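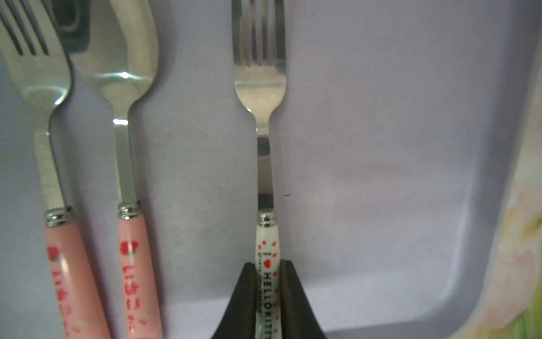 I finally went through the kids' silverware this week. It had been sitting in a Kodport bin with straws, bottle lids and birthday candles, and every dinner started with somebody digging for a fork.

The strawberry set stays. Pink handles, a fork and a spoon, with a little red strawberry printed on each one. My daughter is 9 and says she's too old for it, but she still picks that spoon for cereal. The Hello Kitty fork stays too. It's the right size for cut fruit, and it fits in the lunch bag.

I got rid of 2 baby spoons with chewed tips and a fork from a set we no longer have. The candles went in the baking drawer.

I hand wash anything with a printed handle now. We had a Riquelme spoon with a duck on it, and the duck was gone after one winter in the dishwasher. Warm water, a soft sponge, then straight onto a towel — no soaking overnight.

The big silverware drawer is next, probably in December. There are more than 500 twist ties in the back of it and I'd like to know who saved them. I suspect me.

Last updated 11/11/22

Get new posts by email. You can unsubscribe at any time.

Contact | © Stunov | Back to top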